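Folding and Sorting Associate (Robot-Assisted), Cunside Garment Care

Location: Flernmont plant
Hours: Full time, day shift or evening shift
Openings: 4
Apply by: November 11, 2019

Cunside Garment Care washes, folds and returns clothing for sports clubs, school athletic programs and households in the Flernmont area. We are hiring four people for the folding room, where part of the work is now shared with two-armed folding robots supplied by Kollura. You do not need any experience with robots. Experience in a laundry, a stockroom or a clothing store is useful but not required.

About the job

Until August, every item that left our dryers was folded by hand at long tables. The robots have changed that for the simpler pieces: T-shirts, plain jerseys, towels and shorts. Associates still fold everything else by hand, including hooded tops, anything with zippers or snaps, and anything small. They also decide what goes to a robot and what does not.

A folding room associate looks after one robot station and one hand table next to it. On a normal shift you will:

Bring baskets from the dryers and check them against the customer ticket
Turn sleeves right side out and empty pockets before anything goes to the station
Set aside pieces that are stained, torn or still damp
Watch the station, pause it when a piece is caught or badly placed, and restart it
Refold any piece that does not meet the customer's standard
Fold the hand-table items, then bag and label the finished order
Write down stops and misfolds on the station sheet at the end of each run

A station handles up to 700 pieces on a full shift. There is no piece rate for associates, and a slow run at the station does not count against the person working it.

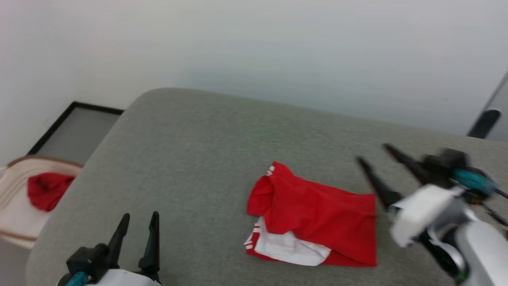 The robots are slower than an experienced folder on most garments. They were brought in because the folding tables were where we had the most sore wrists and shoulders, and where we had the hardest time filling the evening shift. Anyone who has folded jerseys for eight hours will know what we mean. With the stations running, associates change tasks during the shift and spend less of it making the same motion.

Some things are harder than they were. You have to keep an eye on two kinds of work at once, and stopping your own folding to clear a station takes some getting used to. The room is louder when the alarms are set off, and the first weeks can be frustrating. We would like applicants to know this before they come in.

No folding room employee was let go when the stations came in. Two people moved to the receiving desk at their own request, and the openings in this notice are partly to fill their places and partly for the added evening shift.

Training

New associates get 13 paid training days. The first part is spent at the hand tables, learning our folds and the ticket system. After that you work at a station beside an experienced associate. You will learn how to load it, how to pause and restart it, how to use the emergency stop, and when to call the technician. Repairs and programming are done by Kollura's technician, and associates are not asked to open or adjust the machines.

Associates who have finished training may apply to become a station lead. Leads go over the station sheets with the technician each week and say which garments should be added to the robot list or taken off it. That position pays more and opens as needed.

What we ask for

Able to stand for most of a shift and lift a full basket
Able to read tickets and write short notes in English
Careful with other people's clothes
On time, and willing to call in early if you cannot be
Comfortable asking for help

Pay and benefits

Starting pay is posted at the front office and is the same for both shifts, with an added hourly amount for evenings. Full-time employees get health coverage after the training period, paid holidays and a locker. Work shirts are provided and washed here.

Recording at the stations

Cameras on the robots record the folding surface while a station is running. The recordings are used by Kollura to improve the folding and by us to look at repeated stops. They are not used for discipline or for timing employees. You will be given the full policy to read and sign before your first shift at a station.

How to apply

Pick up a form at the front office, 368 Palacios Road, or ask for one by mail. Tell us which shift you prefer and whether you could work the other one. Interviews are held at the plant and include a short walk through the folding room while it is running, so please wear closed shoes.

Cunside Garment Care is an equal opportunity employer. If you need an accommodation to apply or to do the job, let the front office know.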